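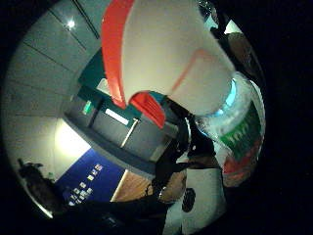
*Water bottle with the green label, doors behind.*

# Resetting the round table

These steps are for anyone using the shared room at Brallescombe. They take almost 18 minutes the first time and less once you know where things go. You will need a spray bottle, two dry cloths and a tray.

1. Take drinks off first. Put the lid on any water bottle before you move it. Bottles with something left in them go on the tray, and empties go in the recycling.
2. Sort the small things next. Packets, wrappers and loose bits get checked before they are thrown out. Stella Ondieki lost a transit pass this way in March.
3. Leave electronics until the small stuff is gone. Unplug at the wall, then coil each cable loosely and fasten it with a tie. Don't wrap cables around a screen or a battery. 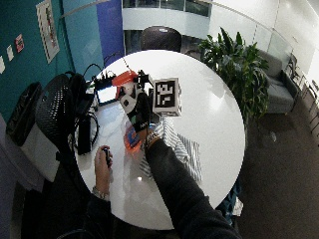

4. Lift any cloth by its four corners so the crumbs stay inside, and shake it out over the garbage. Fold it in half twice, with the stripes running the long way if it has them. Stained ones go in the laundry bag.
5. Spray your cleaning cloth, not the table. A glossy white top shows every streak, so work from the centre out to the rim and turn the cloth over halfway. Go over it again with the dry one.
6. Push the chairs in, leaving a hand's width between the backs and the rim.

For marker or dried glue, use a little dish soap in warm water and let it sit for 3 minutes. Skip scouring pads, as they dull the finish and the grey patches don't come out.

Clean cloths are in the second drawer. If you take the last one, leave a note for Nassoro Kinyua before Saturday.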